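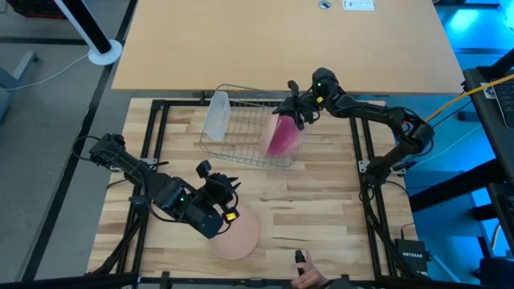
The Scorecard Will See You Now

There is a laminated card on the desk of every department head at Girkex. It has 2 columns. On the left are the goals for the quarter, and on the right is a box for a color: green, yellow or red. On the morning I visited, every box I saw was green. The company had missed its sales target three quarters in a row.

I asked the operations chief, Ivone Leite, how both things could be true. She laughed and said the goals had been "revised for achievability." Then she asked me to keep in mind that the program was still young. It was in its second year.

Girkex sells replacement fittings to hotels and hospitals, a steady business with thin margins. It bought its scorecard from Ulach, a coaching firm that promises owners of mid-sized companies a way out of the daily muddle. The package includes a kickoff retreat, a binder, monthly calls and the card. Ulach's brochure says clients who stick with the method grow faster than those who drop it. I would expect so. A company having a terrible year is likely to cut the coach first, and then it gets counted among the quitters.

I asked Ulach for the numbers behind the claim. What came back was a survey of 63 clients, all of them current, all of them asked by their own coach whether they were satisfied. Most were. The survey didn't ask about profit.

What the meetings cost

The price of the package gets argued over, and then people forget the hours. Leite let me sit in on a weekly review that was meant to run thirty minutes and ran for ninety. Nine managers attended. Most of the talk was about whether a late shipment to Tovar should count as yellow or red, and it ended with a vote for yellow. The shipment was still late. I don't believe the customer was told what color it was.

To be fair, some of it helped. Before the program, Leite says, the purchasing and sales teams went weeks without speaking, and twice they promised the same stock to two buyers. Now they're in a room together every week and that has stopped. I believe her. I also think they could have been put in a room together for free.
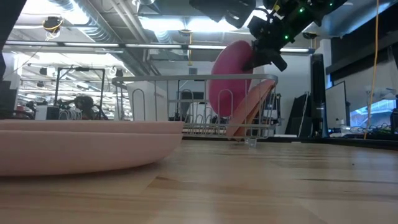

A company that stopped

Bastus, a packaging supplier of similar size, used the same method and gave it up last March. The owner told me she had no complaint about her coach, whom she liked. She just noticed that her staff had become very good at filling in cards. She kept one monthly meeting and a single sheet showing cash, orders and late deliveries, and threw out a list of 100 action items, many of which had been carried over since the retreat.

Has Bastus done better since? A little, she said, but she had also landed a large account, and she wasn't going to pretend the sheet had done it. I wish the brochures were as careful.

Girkex has renewed for another year. Leite says the next round of goals will be tougher, and she has asked Ulach to help write them.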